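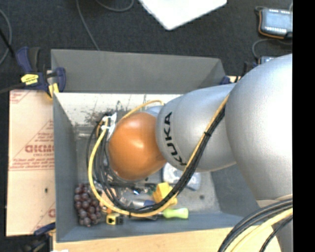

参观散货分拣仓，普通人能看懂什么？

能看懂的比想象中多。货怎么进来，怎么分，怎么放进箱子，走一圈基本就清楚了。看不懂的主要是墙上的编号和排班表，问一下也有人讲。

1月6日去了Plenell物流园的开放日，看的是Trando的杂货配送仓。这家仓库给周边的小超市和食堂供货，平时不对外，一年开放两次，另一次在7月。报名在网上填表，不收费，每组15人，全程两个小时。

**进门**

从园区南门进去，左转到头是登记处。要换鞋套，戴一次性帽子，手表和戒指放进储物柜。储物柜用自己的硬币，退柜时硬币会弹回来，我没带，跟前面的人换了一枚。手机可以带，有两段通道要求收起来，地上贴了黄线。

等候区发了一张平面图，印得很小。仓库分4个区：收货、常温、冷藏、拼箱。参观顺序和货走的顺序一样，这一点安排得不错。

**收货区**

我们到的时候早班的车已经走了，只剩几托盘罐头和一些纸箱。讲解员说水果蔬菜凌晨到，先抽检再入库。抽检台上有秤、温度计和一本手写的登记簿。电脑里也录一份，但他们仍然保留手写本，翻起来快。

当天登记簿摊开的那一页，总箱数写的是1,281。讲解员说元旦过后算淡的，食堂刚恢复供应，单子还没上来。

**常温区**

货架很高，没什么可看的。米、面、油放下层，轻的放上层。过道比我以为的窄。有小朋友问最上面一层怎么拿，讲解员示范了一下升降台，只升了一层就下来了。

用的货架和塑料箱都是Boersma的，箱子空的时候可以一个套一个叠起来，省地方。讲解员让大家试着搬一个，空箱不重，装满了按规定要两个人抬。

**冷藏区**

只能隔着门帘看，不让进。里面主要是乳制品和叶菜。门口有厚外套，给员工用的，参观的人站几分钟就觉得冷。建议冬天去的话别在登记处把外套存了。

**拼箱区**

这一段时间最长。拼箱就是把不同的零散商品凑到一个订单里，难处在于东西的形状和软硬都不一样。盒装的方正，好放；袋装的会塌；水果最麻烦。讲解员专门拿葡萄讲了一会儿：一串葡萄没有固定的形状，压了会破，提梗又容易掉粒，所以放在箱子里的位置有讲究，一般最后放，上面不再压别的东西。

他们的做法是先放重的和硬的，再放盒装，最后放水果和面包。听起来跟自己在超市装袋子差不多，只是他们有写下来的规则，墙上贴着。规则里有一条是玻璃瓶之间必须隔东西，隔什么都行，纸板最常用。

浅色的旧箱子用久了会留下划痕和污渍，洗也洗不掉。有人问这样的箱子卫不卫生，回答是每天清洗，划痕不影响使用，裂了才换。

**试装**

最后有一个动手环节，每人领一张订单，在桌上装一箱。我的订单里有两瓶醋、一袋米、一盒饼干和一串葡萄。我把饼干竖着放，被提醒会倒，改成平放。装完由工作人员检查，合格的盖个章，没有别的奖品。

出口处有个小卖部，卖Zemari牌的果干和饼干，价格比外面便宜一点。葡萄干买了两袋，味道正常，偏甜。

**交通和吃饭**

园区有班车，从地铁站出发，末班比参观结束时间只晚一刻钟，动作要快。园区食堂对外开放，要用现金买饭票。饭菜一般，汤可以续。停车场在北门，离登记处远，开车去的话多留点时间走路。

带孩子的话，小学以上合适，再小的在常温区会坐不住。轮椅可以走大部分路线，冷藏区门口有一个坎，需要有人帮忙抬一下。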